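Open day at Skadside, 26 Aug 2022

We drove over from Lillolthorpe to see the Trandotik student project. The task was sorting pharmacy items into a tub.
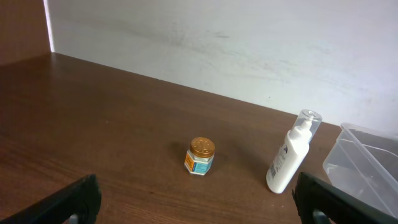

Their room is up 22 stairs and the sign is easy to miss. Entry was free.

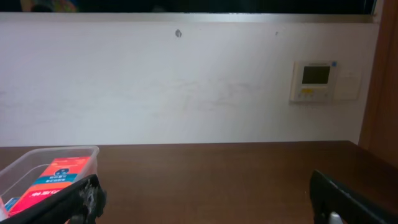
Gripper open over the table

Students train the arms in pairs and keep a paper log. 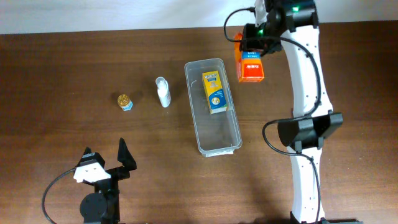 Teams get nine weeks. Most of that goes on handling boxes, like the orange one held up beside the clear tub.
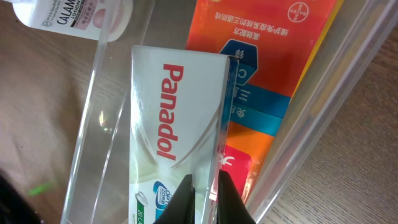
The next open day is in September, in room 303. Parking is behind the Aguiar building.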